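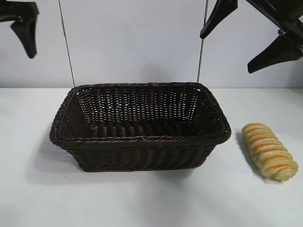 Fig. 2. The bread basket, dark brown, with a twist roll beside it.

Guides > Table & Pantry > Murnari Bread Basket > Setting Up and Everyday Use

Setting up your bread basket

Welcome to the second section of the guide. If you have come straight from the unpacking pages, you should have the basket out of its sleeve by now, with the paper tag snipped off the rim. If the tag is still on, please use scissors and take your time, as a good hard tug can pull a strand out of the braid and it is quite a fiddly business getting it back in.

The steps below are written for the dark brown basket, but the Murnari is woven the same way in every color we sell, so you can follow along with whichever one you have. The display rolls are covered too. They come with the Vedier table set and can also be bought singly, and a good many people like to keep one or two out on the table between meals (we do it ourselves, and it makes a kitchen look very welcoming!).

Before you start

You will need a soft dry brush, a clean cloth, a little mild dish soap and a cotton napkin or liner. The Pridenach liner was cut for this basket, but any napkin that is big enough to fold over the sides will do nicely.

Getting the basket ready

1. Turn the basket upside down over the sink and give the bottom a few gentle taps. There is nearly always a bit of packing dust caught in the weave the first time.

2. Brush the inside, working from the bottom up to the rim. The weave on the sides has small gaps that let air through, and a dry brush gets into them far better than a cloth does.

3. Wipe the whole basket with a damp cloth and a drop of dish soap, then go over it again with plain water. Pay a little extra attention to the braided band along the top, where soap likes to hide.

4. Stand the basket on its end somewhere airy and leave it until it is completely dry. Two hours is usually plenty. In damp weather we would leave it overnight.

5. Set the basket on a flat table and press lightly on each corner. If it rocks, see "If the basket has lost its shape" further down.

Note: A new basket can smell faintly of its wrapping for a day or so. Leave it out on the counter, or by an open window if you have one handy, and the smell will go away without any help from you.

Choosing a place on the table

6. Put the basket where everyone can reach it, with one of the long sides facing the people who will use it most. On a narrow table it is better to run the basket lengthwise, so that there is still room for plates on both sides.

7. Leave a hand's width of clear table next to it. People reach for bread without looking, and a glass standing right up against the basket is sure to be knocked over sooner or later.

8. If your table has a pale or glossy top, lift the basket when you want to move it. Crumbs do get underneath, and dragging them across the surface can leave fine scratches.

Caution: Keep the basket away from candles, toasters and the burners of your stove. The strands will soften and lose their shape if they get too warm, and they can scorch. Never put the basket in the oven, even for a minute to take the chill off the rolls.

Lining and filling

9. Open out the liner and lay it across the basket so that the corners hang over the sides. Push the middle down with your fingers until it sits flat on the bottom.

10. Let fresh bread cool on a rack until you can hold it comfortably in your bare hand. Bread that goes in hot will steam, and the crust you worked so hard for turns soft and leathery.

11. Lay long rolls and twists in first, side by side along the length of the basket. Small round rolls can go on top. This is a shallow basket and it looks its best with one generous layer, or two at the very most, so for a big family supper it is easier to fill it again halfway through than to build a tower.

12. Fold the corners of the liner loosely over the top until you are ready to eat.

Note: Sliced bread dries out quickly in an open basket. If you are serving a loaf, cut only what you need for the first round and keep the rest whole.

Display rolls

Display rolls are meant for decoration. You can tuck them into the empty basket or simply leave one lying next to it on the table, whichever pleases your eye. Dust them once a week with the same soft brush, following the ridges, and keep them out of strong sunshine so that the crust color doesn't fade.

Caution: Display rolls are not food. Please take them off the table before you bring out real bread, and keep them away from small children and pets, who can be very determined about these things.

If the basket has lost its shape

Sometimes a basket gets squashed a little in the mail or at the bottom of a cupboard. Run a cloth under warm tap water, wring it out and hold it against the bent side for 3 minutes. Then ease the side back with both hands, put a folded towel inside to fill it out and leave it overnight. Repeat the next day if it needs it. A slight outward lean to the sides is how the basket is made, so there is no need to straighten that.

Storing

Make sure the basket is dry, empty it of crumbs and keep it on a shelf with nothing heavy on top. Baskets of the same size can be stacked with a napkin between them. For the Memon wire stand and its fittings, turn to page 56.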